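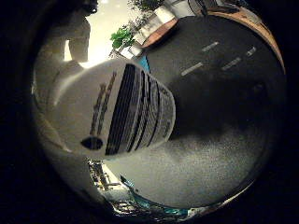
Flevis(フレヴィス)は、Sodent社が研究機関および企業の開発部門向けに提供する、卓上作業用ロボットハンドと手首カメラのキットである。既存のロボットアームの先端に取り付けて使用し、布や小物をつかむ動作の記録と再生を主な用途とする。

概要

前身はMcPhee社が販売していた単体のグリッパーで、事業がSodentに移った後、カメラと記録用ソフトウェアを加えた現在の構成に改められた。受注開始は2022年1月28日、出荷は同年3月からである。標準キットはハンド本体、手首カメラ、制御ユニット、接続ケーブルの4点からなる。アームは含まれず、利用者が用意する。

ハンドと対象物

指は白い外装をもち、指先の部品は工具なしで交換できる。布のように形の定まらない物を扱う場合は、指を浅い角度で天板に沿わせ、端を押さえてから持ち上げる手順が推奨されている。 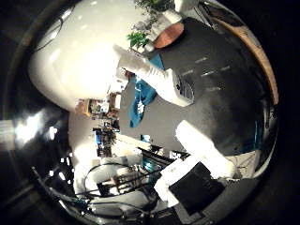

押さえる力は制御ユニットの側で4段階に設定でき、初期設定では最も弱い段階が選ばれる。薄い布では初期設定のまま、厚手のタオル類では一段上げて使うことが多い。指先の消耗品は動作2,000回ごとの点検が目安とされ、交換部品は販売代理店のPostlowが扱う。

手首カメラ

カメラには広角の魚眼レンズが用いられ、映像は円形に記録される。画角が広いため、ハンドの近くと作業場所の周囲を一台で同時に収められる一方、円の縁に近い部分ほど歪みが大きい。付属ソフトウェアには歪みの補正機能があるが、補正後の映像では周辺部の一部が失われる。 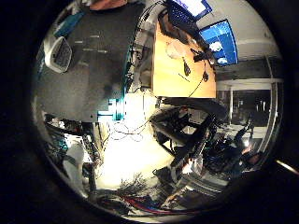

設置に必要な面積は組み合わせるアームによって異なり、説明書では作業台と操作用の机を分けて置く構成が示されている。操作用の机にはモニターなどを置き、制御ユニットは台の下か脇に収める。配線の量は多く、床の明るい部分を細い黒っぽいケーブルが輪を描いて這うような状態になりやすい。このためPostlowは、設置サービスの中で配線の固定を有償で請け負っている。

評価

利用者からは、記録の開始と停止が簡単である点が評価されている。ソフトウェアの保存上限は一件の作業につき3,000フレームで、長い作業では記録を分割しなければならず、この点は改善の要望が多い。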